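Covering a Work Table with Brown Paper

A roll of brown kraft paper is the cheapest table protection I know of. I use it for gluing, painting, polishing silver and sorting out kitchen drawers. A 30 inch roll covers most folding tables in two strips, and a 200 foot roll lasts me well over a year.

Before you start

Wipe the table and let it dry. Crumbs under the paper turn into bumps, and bumps turn into holes the first time you lean on them with a pencil. If the table has a finish you care about, put an old sheet down first. Paint will soak through one layer of paper if you leave a puddle of it.

Laying the paper

Roll it out with the curl facing down. The ends want to lift otherwise, and you will be fighting them all afternoon. Leave enough to fold under on each side and tape it to the underside of the table, not the top. Painter's tape comes off clean. Packing tape does not, and I have a pine table with the marks to prove it.

Where two strips meet, overlap them by a hand's width and run tape along the whole seam. Small screws will find any gap you leave.

Write on it

This is the part I like best. Draw a circle around each pile and label it - keep, donate, missing a lid. When I take a faucet apart I lay the pieces out in the order they came off and number them on the paper. It saves hunting for the instructions later.

Tatu Lukumay wrote in to say she marks measurements along one edge with a felt pen, so she always has a ruler in front of her. Check that the pen does not bleed through.

Sorting kitchen items

Set things out in one row across the middle, left to right, and keep the front edge clear for your hands. A single row is easier to look over than a heap.
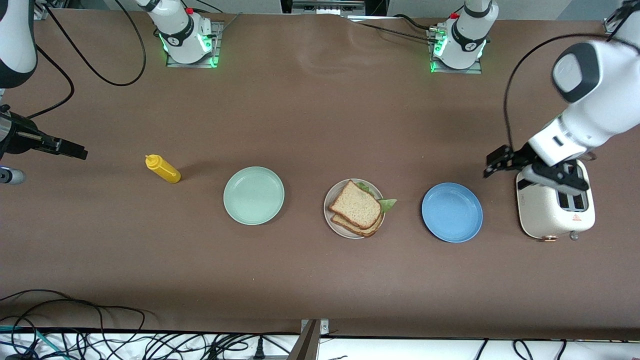 When to change it

Glue and dry paint can stay. Change the paper after anything greasy, and after raw wood stain. Rags with oil-based stain on them should be spread flat outdoors to dry, never balled up in the trash.

Plain paper with no tape or grease can go in most curbside recycling. I keep the cleaner pieces for wrapping dishes, and for starting the wood stove in October.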